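# Bringing a Serving Robot Into a Staff Canteen – How We Went About It

Wed 17 June

I have been meaning to write this up for the other sites, and a few of you have asked more than once, so please forgive the length. It covers how we prepared the Watkins canteen for a robot that plates pastries at breakfast, and how we tried to do right by the people who had been plating them. The arm and hand come through Andier, and the task software is called Fumora. Very little below depends on either one.

## Before you order anything

Spend a week watching the breakfast counter. I mean really watching, with a notebook and a cup of coffee, from the first tray to the last wipe-down. We serve 726 people on a full day, and I was sure I knew where the morning went. I had it wrong! Plating was a big piece, but a surprising amount of time went to answering questions, finding the oat milk, and swapping trays that had run low.

Write down each job in the words the staff use for it. Then sit with them and mark every job one of three ways:

- **Hand over** – dull, repeated, and easy to describe
- **Keep** – anything with a guest in it, or any judgment about food
- **Not sure** – leave these alone until August at the earliest

Our "not sure" list was the longest, and I'd be a little suspicious of anybody whose list wasn't.

## Pick one small task and stay with it

We chose moving one pastry onto one plate. It sounds almost silly when you say it out loud, and a couple of the early-shift people laughed, which was fair. But a small task lets everyone see what the machine is doing, and it gives the staff a chance to correct you before things get complicated.

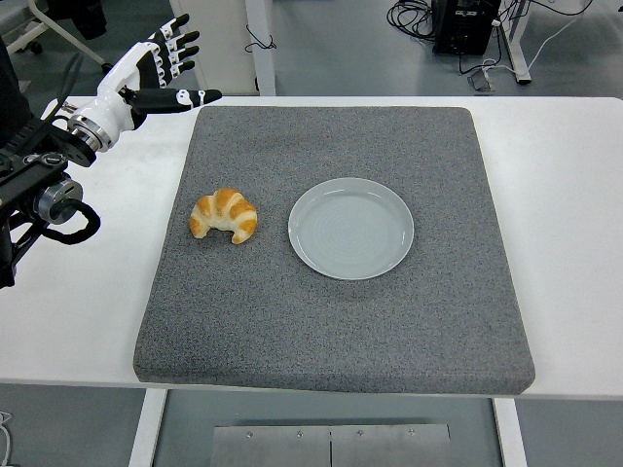
Plating is mostly a matter of habits, and the habits live in the hands of whoever has done it longest. Ask that person to do the job slowly while you write. Our most experienced server gave us a page and a half of notes, and nearly all of it went into the way we set up the practice table. Start as plainly as you can: a croissant on a gray pad, an empty plate to its right, and a good gap between the two so the fingers have room to come down. Turn the croissant a little between tries. A person does this without thinking, and you'll want to know early how the hand copes with a tip pointing the other way.

## Run the practice sessions

1. Put the pastry and the plate out and step back behind the floor tape.
2. Check that everyone knows where the stop button is. Say it aloud, every time, even to people who have heard it plenty.
3. Run the task 70 times before changing anything. It is tempting to fiddle after the third try. Please don't.
4. Note every drop, squash, or miss, and have a server judge the result. "Would you hand this to a guest?" is the only question on our sheet.
5. Throw out the practice pastries. They are not breakfast, however good they smell.

We did 1,000 tries before the robot went anywhere near the counter. It was slow going, and I'd do the same again.

## Talk about hours early

This is the part I handled worst. I waited until the equipment had arrived to explain what it meant for the schedule, and by then people had already filled in the blanks for themselves. Have that talk first, and put the answers in writing.

In our case, nobody lost hours. Two people on the early shift now split their time between the counter and looking after the robot, with a higher pay step for the second part. One of them loves it. The other asked to go back to the counter full time – and did, the following week, with no fuss made. Build that way back into your plan before anyone needs it.

You should also expect some small losses. The early shift used to chat while they plated, side by side, and that went away when the work did. We moved the tray prep to the same bench so they could stand together again, and it has helped a fair bit.

## Once it's running

Keep a paper log by the counter and read it every Friday. Leave a server in charge of the switch, with full permission to turn the thing off on a busy morning and plate by hand. Ours gets switched off more often than I expected, usually when a big visitor group comes through, and breakfast goes out fine.

The blank log sheet and the job-marking sheet are both in the shared Watkins folder. Change whatever you like in them, but do leave the guest question where it is.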